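4.2 Open-Day Demonstration

The simulated trials reported in Section 4.1 were run without an audience. To see how the system behaves when goals are chosen by people with no knowledge of the planner, we showed it at the laboratory open day on 30 July 2021. Visitors stood at a terminal running the Zisby front end, picked an object and a target location from a menu, and watched the resulting motion on a wall screen. The planner, Fahmy, was used with the same settings as before, and Ilham Abou Zeid supervised both sessions.

The room model was taken from the Grumum set and left unchanged. Its main storage unit is a tall open cabinet split by a vertical panel, with shelves on either side and drawers under the lower right shelf (Fig. 2). Visitors could ask for the ball, the airplane or the slice of cake.

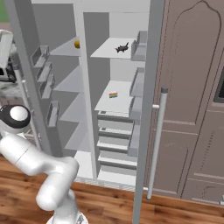

Figure 2. Rendered view of the demonstration setup, with the white arm in front of the open cabinet.

The ball was the hardest of the three targets. It sits on the top left shelf, partly hidden by the divider from the viewpoint of Fig. 2, and visitors often asked for it first. Planning time was capped at 200 ms per query - a limit set for the benefit of the audience - and requests that ran over were logged as failures and returned to the menu.

Over the two sessions the log recorded 1394 planning queries, including automatic replans. We do not compare these with the results in Section 4.1, as visitors repeated requests freely and the order of goals was not controlled. The log was used only to select start states for the tests in Section 4.3.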